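Fil : apprendre une tâche à un robot en la faisant soi-même, pinces en main. Notes de travail, dans le désordre où elles me viennent.

1/ Rappel du principe. Il y a deux grandes façons de montrer un geste à une machine. Soit on pilote le robot à distance (bras maître, bras esclave, ou manette). Soit on prend en main des pinces identiques à celles du robot et on fait la tâche sans lui. Je pratique les deux, je parlerai surtout de la seconde.

2/ La tâche du moment est une multiprise avec son cordon. Saisir, déplacer, réorienter, reposer à plat. Un humain n'y pense pas. Pour une politique apprise par imitation, c'est un objet rigide attaché à un objet mou, et le second perturbe le premier à chaque mouvement.

3/ Première version du protocole, signée Umesh Tripathi : une page et demie, très propre, inapplicable. Elle prescrivait la trajectoire du cordon. On ne prescrit pas la trajectoire d'un cordon. On prescrit où l'on pince et à quelle vitesse on avance.

4/ Version actuelle : position de départ libre sur le plateau, orientation libre, deux mains, aucune consigne sur l'ordre gauche/droite. Chaque opérateur garde son ordre pendant une série entière, puis en change.

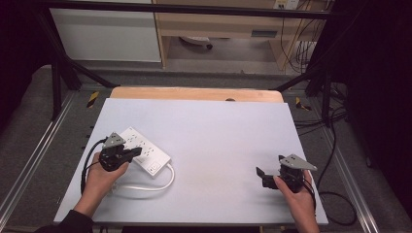 5/ Question reçue plusieurs fois : pourquoi ne pas simplement faire la démonstration à mains nues et filmer ?
Parce que la main a cinq doigts et que la pince a deux mors. À mains nues, on cale l'objet avec la paume, on le fait rouler entre pouce et index, on rattrape un glissement sans s'en rendre compte. Rien de tout cela n'est exécutable par le robot. Avec les pinces, les gestes impossibles pour lui le deviennent aussi pour nous, du moins côté préhension.

6/ « Du moins côté préhension » : le bras humain reste plus souple que le bras du robot. Piret Dzene a rejoué nos trajectoires sur le modèle cinématique et a trouvé des poses de poignet hors limites dans une série entière. Tout refait. Depuis, on filtre avant de valider, et l'opérateur reçoit le motif du rejet.

7/ Volume à ce jour : 2 646 démonstrations conservées. L'objectif fixé par Sterkis est de 3 000. Je ne suis pas certain que les dernières apportent grand-chose si elles ressemblent aux premières. Je préférerais une autre multiprise, un cordon plus raide, un plateau d'une autre couleur.

8/ Sur la téléopération. On l'a utilisée en août sur la cellule de Pruvitz, même type de tâche. Avantage : ce qui est enregistré est par construction réalisable par le robot. Inconvénient : la lenteur. Un geste qui prend quelques secondes pinces en main en prend 20 à 21 à distance, et le modèle apprend aussi la lenteur.

9/ Il apprend aussi les hésitations. Baiba Siliņa a comparé les deux jeux : en téléopération, la pince s'arrête presque toujours juste avant le contact, le temps que l'opérateur juge la profondeur à l'écran. Le modèle entraîné dessus marque le même arrêt. Sans raison pour lui, évidemment.

10/ Consignes que je donne désormais aux nouveaux opérateurs :
Approcher à vitesse constante.
Fermer les mors une seule fois.
Si la prise est mauvaise, rouvrir franchement, reculer, recommencer. Ne pas corriger en force.
Ne pas parler en gesticulant avec les pinces entre deux essais (cela s'enregistre).

11/ Les reprises sont gardées. Mared Vaughan voulait les supprimer pour n'avoir que des démonstrations « propres ». Nous avons entraîné deux modèles, avec et sans. Celui qui n'avait jamais vu de reprise, une fois sa prise manquée, continuait le mouvement à vide jusqu'au bout. Les reprises sont donc restées, étiquetées à part.

12/ Point délicat : l'ouverture des mors avant contact. Trop large, l'un des deux accroche le cordon. Trop juste, on pousse la multiprise au lieu de l'encadrer. On n'a pas trouvé de règle écrite qui vaille mieux qu'une demi-heure de pratique à côté de quelqu'un qui sait faire. 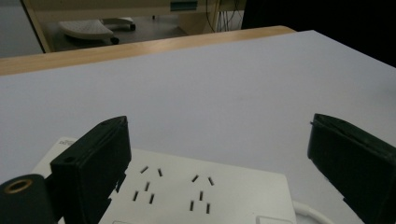

13/ Le côté où sort le cordon mérite un traitement à part. Le mors qui vient de ce côté doit arriver en second dans une partie des essais et en premier dans l'autre, sinon le modèle retient une asymétrie qui n'appartient qu'à l'opérateur. Heino Rätsep est gaucher, ce qui nous a montré le problème assez vite.

14/ Synchronisation : les deux pinces ont chacune leur flux, recalé sur une horloge commune. Un décalage de quelques images entre gauche et droite ne se voit pas à l'œil et ruine l'apprentissage de toute phase bimanuelle. Vérifier en début de série, en faisant se toucher les deux pinces. Vérifier en fin de série aussi.

15/ L'outil d'annotation est Busulo. Correct pour découper les phases, pénible pour les reprises, qu'il faut saisir à la main. Si quelqu'un a un script d'import qui gère des segments imbriqués, je suis preneur.

16/ Prochaine étape : brancher une fiche dans la multiprise. Une main tient, l'autre insère. Lopes nous prête un bras avec mesure d'effort au poignet, nos pinces n'en ont pas. Il faudra donc probablement revenir à la téléopération pour l'insertion et garder les pinces pour tout ce qui précède. Mélanger les deux sources dans un même entraînement, je n'ai encore rien de solide à en dire. Je complèterai ce fil quand les premières séries seront passées au filtre de Piret.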